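Husturum Laboratory
18th June
1/6 The manipulation group has completed its comparison of two arm controllers, Drondness and Fitton. A short summary follows.

2/6 Both controllers were run in simulation on the same kitchen task: pick up a round item and place it in the bowl. Each was given 3,203 attempts, with object positions varied between runs.

3/6 Fitton completed 3,009 attempts. Drondness completed fewer - most of its failures came at the grasp, when the fingers closed too early.

4/6 The simulated arm is a Franka Emika with a parallel two-finger gripper. It is shown holding the red-orange item over the table.

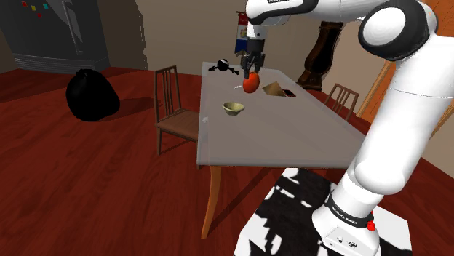 5/6 Next steps. Salamatu Akolgo will repeat the comparison with 24 further objects, including flat ones, which neither controller has yet been asked to lift.

6/6 Questions on the method may be sent to Gunārs Sproģis. The settings for both controllers will be released with the full report in January.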